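Replacement lids and spare parts – common questions

How do I find the right size lid?
Measure across the top of the pot from inner edge to inner edge. Handles and spouts don't count. If you fall between two sizes, write to us before ordering.

Do your lids fit Ivedano pots?
Most of them, yes. The oldest Ivedano pots have a wider lip and need the Henriques lid.
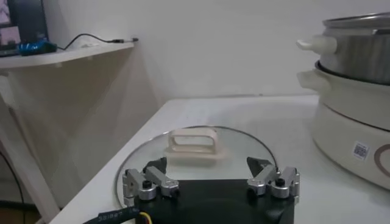
Can I buy just the handle?
Yes, we stock 17 handle styles, and each comes with a screw and washer. Loop handles like the cream one on this glass lid are easy to hold with an oven mitt. Knobs take up less room in a cupboard.

How long does delivery take?
Orders leave our Bultbridge warehouse within two working days. Allow longer in January – we close for stocktaking.

Can I return a lid that doesn't fit?
You have 30 days. It must be unused, and return postage is yours to pay unless we sent the wrong size.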